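# Chapter 4: Buying a Pair of Hands

A plant nursery in Trilley was offered a robot kit last January. The brochure, from a seller called Finora, promised that the arm would "learn potting by watching". The price was 4000 pounds, with a stand and a year of support thrown in. The nursery's owner asked one question: how many pots an hour? The reply ran to two pages and had no number in it.

This chapter is about reading such offers. You need no engineering for it, only patience and some mild bad manners. 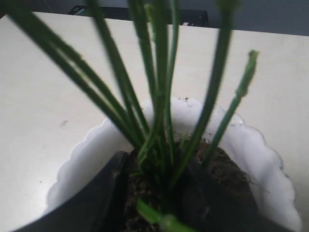
Sellers like to talk about reach, payload and repeatability. All three can be measured on a bench with a steel block, and a steel block is easy to deal with. Potting is harder. Stems lean whichever way they please, soil is crumbly, and a finger that goes in over the side of a scalloped pot has a wavy rim to clear before it gets to the job. A few specks of soil on that rim would not trouble a gardener. Would they trouble the buyer's customers? The data sheet won't say, so it has to be asked.

The Finora kit is built from an arm, a gripper, a wrist camera and a licence for software called Skokent. The licence is where the money goes in later years. Read that page first. In the Trilley offer it allowed 16 "skills", and a skill was defined so narrowly that a change of pot size could use up a second one.
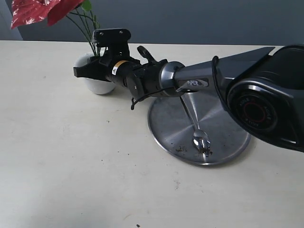 **KEY TERM: Task success rate**

The share of attempts that end as the buyer would wish. Note the last five words. A seller may count an attempt as a success when the plant has left the gripper, wherever it ended up. Finora quoted a rate from 500 attempts, which sounds like plenty until you ask how many different plants were used and who put things straight between one try and the next.

Always ask for the failures. A firm that has kept records will have them to hand. A firm that sends you a film with music on it may have them too, but you will have to ask twice.

Pay attention as well to tools left for a person. If a spoon and a dish of soil form part of the task, find out whether the arm is meant to use the spoon or whether your staff will be doing that bit. "Assisted potting" covers either.

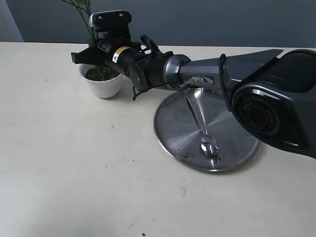 ## 4.1 What a demonstration can show

A demonstration shows that a thing can be done once, by people who want to sell it, on a table they have laid out. I don't say that to be rude. Many are run fairly, and the rival offer in this case, from Sfeir, came with an open invitation to bring your own plants. Few buyers took it up.

If you go, bring awkward plants. Choose something thin that bends and something top-heavy. Stay for the whole session, and write down each time a member of staff touches the table.

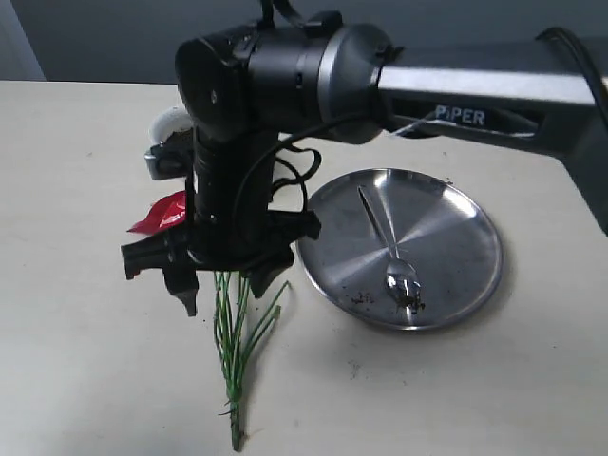

Write down the pauses too. An arm that stops for 17 seconds while somebody taps at a laptop has had help, and that help has a wage attached to it. Put the wage in your sums along with the licence and the floor space. The Trilley nursery did this and found that the kit could pay for itself only if it ran through the night, when there was no one on site to refill the soil. They haven't bought it. They have asked for a second quote, without the stand.

**Before you read on:** find a brochure for any machine that claims to save labour. Underline every figure in it, then write beside each one who measured it and on what.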